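Setting up the wrist view in Ultau

Last updated: April

The Ultau simulator kit from Nodham comes with one arm, a two-finger gripper and a set of tabletop scenes. The wrist camera is off by default.

1. Open the scene file and set the wrist camera to "on".
2. Set the image size to 224 by 224.
3. Set the control rate to 30 steps a second.
4. Run a short test and check that both fingers show. 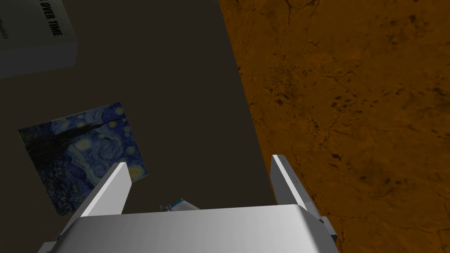

If the log stops before 2000 steps, raise the buffer limit and run it again. Save the settings under a new name, or the next update will overwrite them.

Comments

drarkdale: Mine stopped at 1696. The buffer limit fixed it.

hirvonen_k: Does step 3 work on the older version?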